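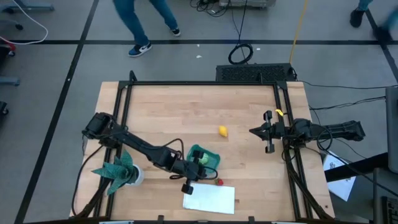 Interview: Yabsira Jemal On Lemma, Her First Desktop Drum Synth

If you follow small synth makers, you may already know Broretti from the Josasum, the little stereo delay that sold out in November. Now there is a drum synth on the way! It's called Lemma, it has 4 voices and a 60-step sequencer, and I got to talk to designer Yabsira Jemal about it last week.

First question, of course: why 60 steps and not 64? She laughed. "Everybody asks. You can divide 60 by three, by four, by five, by six. I grew up with music that swings in ways a straight sixteen grid can't do, and I wanted that under my fingers without menus."

And there are no menus, there isn't even a screen. Each voice has its own row of knobs and its own output on the back, plus a mix output for people (like me) who never have enough cables.

The sounds are all analogue apart from the cymbals. "I tried for nearly a year to make an analogue cymbal I liked," she said. "In the end Dagim wrote me a digital one in an afternoon. I was a bit cross about it."

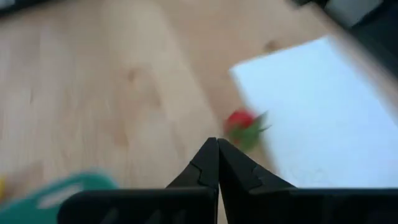
Dagim is Dagim Adugna, who writes the firmware and joined us halfway through the call. He is most pleased with the pattern memory, which holds 2,078 patterns. "It's a silly number, I know. I filled the chip until there was no space left and that's what fitted." Patterns can be chained while the sequencer runs, and every step can have its own decay and pitch. I heard a demo of this over the call and the kick drum alone made me want one!

Lemma will be built in Granside, where Broretti has its workshop, and the first batch comes with a choice of 3 panel colours. MIDI and analogue clock are both on board, so it should sit happily next to a modular.

A price isn't fixed yet. "Less than people fear," said Yabsira, and Dagim added that they still have to decide on the power supply. I've asked for one to review as soon as they can spare it.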